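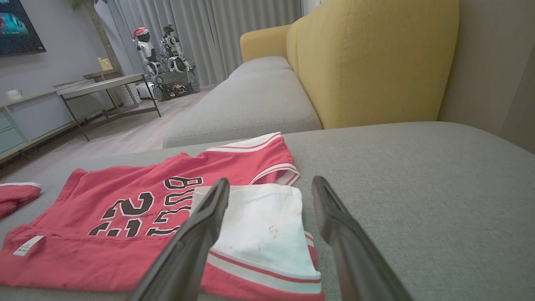 Rogério Batista told us in the first week that the arm would only ever be as tidy as the person moving it, and that we should practise folding with two fingers before we wrote any code. We ignored this until January, and lost time by it. Our report covers the work after that point.

Aim

The aim was to teach an arm with a two-finger gripper to pick up and fold clothes lying on a sofa, by showing it the task and not by programming each movement. We wanted to compare two ways of showing it. In the first, a person holds the arm and pushes it through the motion by hand. In the second, the person sits apart and steers the arm with a hand controller, watching the view from the wrist camera on a screen. We called the first one Lema and the second Ullell, after the two shared folders the recordings were saved in, and the names stuck.

Why a sofa

Most of the earlier student work at Domstead used a flat table and a plain towel. A sofa seat is softer and gives way when the fingers press on it. Clothes also have thick parts and thin parts. On a sports jersey like the red Bulls one, the printed letters are one thing to grip and the striped trim is another. White pieces lying on top of red ones were useful to us, as the edge between them is easy to find on the screen.

Method

Each showing started with the gripper open above the clothes and ended with the gripper open and clear of them. The person giving the showing had to close on an edge, lift, carry it over and let go. If they dropped the cloth they were allowed one more try within the same recording. After that the recording was thrown away.

We kept 18 showings for each method. They were given by the same three people in both cases. The joint positions, the finger opening and the wrist camera pictures were saved together. After trimming the still parts at the start and end, the Lema set came to 3,635 time steps. The Ullell set was longer, mostly because people paused before closing the fingers.

We then trained one model on each set with the same settings and let each of them run 11 times on clothes laid out by someone who had not given any showings.

Results

The model trained on the hand-guided set finished the fold in 7 of its 11 runs. The remote control model finished in 4. This was the opposite of what we expected, as the remote recordings have no human hands in the camera view and so look more like what the arm sees when it works alone.

The remote model was better at one thing. It hardly ever pressed too hard into the seat. The hand-guided model often did, and twice the arm stopped itself for safety. We think people pushing the arm by hand can feel the cushion and don't mind leaning on it, and the model copies the leaning.

Its failures were of a different kind. The remote model tended to hover. It would come down close to the cloth, wait, move a little to one side and wait again. Nassoro Mosoti looked through the recordings and found the same hovering in nearly all of the showings, including mine, where I was trying to judge the depth from a flat picture.

Problems

The time stamps from the camera and the arm drifted apart in the first batch, which had to be recorded again. The controller, a Sternlow, lost its connection if it was left idle – we got into the habit of nudging the stick between recordings.

Further work

The pauses could be cut out of the remote set before training to see if the hovering goes away. A second camera from the side would help the person steering to judge height. We have left both sets on the course drive, with the settings file, for next year's group.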